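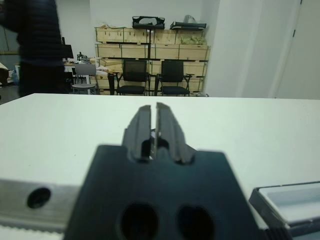 Photo: Judite Carvalho

Tips for fitting a wrist camera and gripper in a shared workshop

These notes come from the arm we are building on the white table at Skukby. Most of them cost us an evening to learn. They should suit any small arm with a two-finger gripper and a camera behind it.

Set the fingers first. Close them until they almost meet and look at the gap against something pale. A white table top does the job well, as black fingers stand out sharply on it. If the gap is wider at the tips than at the base, slacken the finger screws, squeeze the tips lightly together and tighten again a little at a time.

Mount the camera so that both fingertips are in view. You will lose part of the picture to the back of the gripper, and that is fine. The tips matter more than the body. If the body is soft and the tips are fairly clear, leave the focus alone.

Drill the bracket before you cut it to length. A short piece of metal bar is hard to hold in a vice and tends to spin. Reinaldo marks his holes with a centre punch and starts with a 3 mm bit. File the edges afterwards, especially any that face a cable.

Leave slack in the camera lead. Turn the wrist by hand as far as it goes both ways before you tie anything down. Our first cable tie was 8 mm too near the joint and pulled the plug out.

Clamp the base to the table. Check the clamps again after the first hour, when the pads have settled.

Store parts by job. Wooden crates on a rack are good for this. Small screws go in a jar with a lid, inside the crate. Dirceu lost a whole set of M3s through a finger hole in September and we are still sweeping them up.

Move chairs back from the far side of the table before a test, and ask people to stand clear of the reach. Mark the reach with tape if several of you share the room.

Run slowly to begin with. Simone's test is to open and close the gripper 1000 times with nothing in it, then check every screw. On the last round one finger had worked slack by the end, so it now has thread lock on it.

Write down the closed position once you are happy. Ours is 2176 on the servo, pencilled on the inside of the Dantas box lid. Yours will differ, and it will change if you take the fingers off.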